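2019-02-10
By the Tromwood shop desk

Bromura Stone Sealer, spray

Back in stock as of this weekend. Sold out in December, sorry to everyone on the wait list, your emails should of gone out already.

What it is: a clear sealer for marble, limestone, travertine and other soft stone. Goes on thin, soaks in, no shine. If you want a wet look get Kabbaj Gloss instead, different product, different shelf.

Good for: kitchen counters, bathroom vanities, window sills, hearths (not inside the firebox), table tops. Not for outdoor paving. Not for engineered quartz either, it just sits on top and goes sticky and then you call us.

How to use
Clean the stone with plain water and a drop of dish soap. No vinegar, no lemon, no bathroom spray. Acid etches marble and a sealer won't fix that.
Let it dry overnight. Overnight really means overnight.
Shake the can. Hold it 8 inches off and spray a light, even coat.
Wait 5 minutes, then buff with a dry cotton cloth. Don't let puddles dry on the surface.
Second coat after 3 hours. Dark stone usually wants it, pale stone sometimes doesn't. Try a corner first.
Keep water off for a day. Oil and wine longer if you can stand it.

Do I need to reseal? Drip test. Put a spoonful of water on the counter and go do something else for a bit. If the spot underneath turned darker, time to reseal. If it's still beading, leave it alone. Too much sealer builds up hazy and stripping it is a pain.

Haze already? Flirnon Stone Stripper, small bottle is plenty for one counter. Rinse well, then start over.

Safety: windows open, no pilot lights, gloves. Keep pets out of the room untill the smell is gone. Don't store next to the stove.

Shipping: ground only, aerosols can't fly. Orders of 9 cans or more go out in a seperate box. Unopened cans can come back for store credit, opened ones can't.

Samples of stone are not included, people keep asking. Pickup orders at the side door, ring the bell.

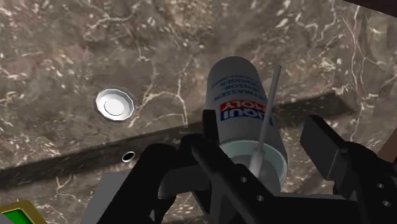

Also coming back soon, the cotton buffing cloths and the big Kabbaj refill. No date on either yet, check the page.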